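4.2 Surface finish and reported comfort

November - Hatsue Higuchi

The claim that matte worktops reduce eye strain is repeated in nearly every buying guide we read, usually with no source. Where a source is given, it tends to be the Cavstead survey, which drew 1788 replies from 3000 mailed forms and never asked what lighting people had at home. We do not think it can carry the weight put on it.

Color is treated just as loosely. Brown tops are called "restful" in the Zemia guide and "tiring" in the Sani one, and neither says how large the surface was or what stood behind it.
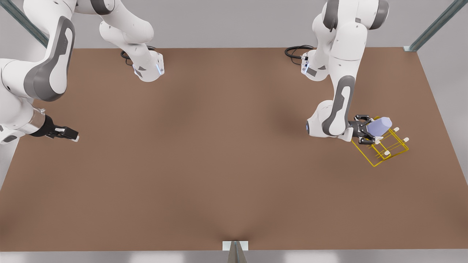 Figure 6. Rendered view of a large rectangular tabletop with a matte brown surface, against a pale gray wall.

Our own trial at Grumira was small - nine office workers, one Saturday - and six of them preferred the matte top. That may mean very little. They could tell which top was which, and several had read the same guides we had. Until someone controls for glare and expectation together, we would treat any comfort rating as a matter of taste.

6 shares | 0 comments

Back to top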